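Home Safety Walk-Through: Claline Street Rental, Unit 4
November 14, 2011
By Hollis Schumacher
Print this page | E-mail this page

This is the fall checklist for the furnished unit. Items are marked OK, FIX or WATCH. Comments are mine unless initialed LB for Leilani Blackwood, who did the September visit.

SMOKE AND CARBON MONOXIDE ALARMS
Hallway smoke alarm, test button: OK
Bedroom smoke alarm, test button: OK
Carbon monoxide alarm outside bedroom: FIX. It chirped twice while I was there. New battery did not stop it. Replace the whole unit. The date stamp on the back has worn off, so I can't tell how old it is.
Extinguisher under sink, needle in green: OK. Bracket screw is loose. Tightened by hand, needs a longer screw.

ELECTRICAL
Panel door opens fully, breakers labeled: WATCH. Two labels are in pencil and hard to read. One says "back" and the unit has two rooms at the back.
GFCI outlets trip and reset, kitchen: OK
GFCI outlets trip and reset, bathroom: FIX. Trips, but the reset button has to be held down hard. Told Plotby Electric, work order 1324.
Extension cords used as permanent wiring: FIX. One behind the couch feeding a lamp and a space heater. Tenant was told in September to plug the heater straight into the wall. (LB: I also left a note.) Asked again.

CABINETS, SHELVES AND TALL FURNITURE
Tall pieces strapped to wall: FIX. Bookcase is strapped. The wardrobe is not. The strap kit is in the hall closet, still in the bag.
Doors and drawers close and stay closed: WATCH. One hinge in the main room is dropping. The door still latches if you lift it a little. 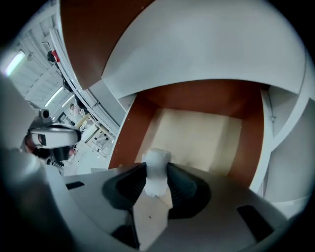
Shelf pins all in place: OK. I replaced one that was bent. Heavy items should go on the bottom shelves, and I moved a box of canned goods down with the tenant's permission.
Cleaning products out of reach of children: WATCH. No children live here now, but the tenant has a niece who visits. Child latch on the sink cabinet is cracked and should be changed before the holidays.

HEAT AND HOT WATER
Furnace filter: FIX. Gray all the way through. Skernia delivers filters by the case and we are out. Order more.
Three feet of clear space at furnace: OK
Water temperature at kitchen tap, 118 degrees: OK
Relief valve discharge pipe: OK. LB had this as FIX in September. The new pipe is in and runs to the floor drain.

STAIRS AND EXITS
Handrail, front steps: FIX. Bottom bracket pulls away from the post. Thibodeaux quoted $400 for the post and both brackets. I would take it before the first ice.
Bedroom window opens without tools: OK, stiff.
Back door deadbolt, thumb turn inside: OK

Send corrections to me before the file goes to the insurance office. The handrail and the carbon monoxide alarm come first. I will recheck those two in person and the rest by phone with the tenant.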